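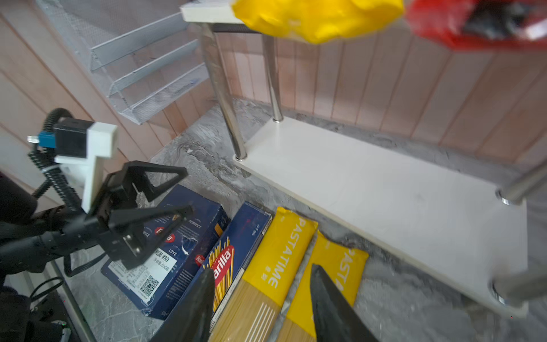 Galtside Extends Shelf Label Contract with Loltuvano

30 Aug 2023

Galtside has extended its supply agreement with the grocery chain Loltuvano by two years. The contract covers printed shelf-edge labels for 37 stores. Each store receives up to 2,000 labels per price change, packed in rolls of 500. The new label stock, tested since June, peels off without leaving glue on the shelf edge.

Deliveries under the new terms start next month.

Press contact: Drahomíra Vlček, Galtside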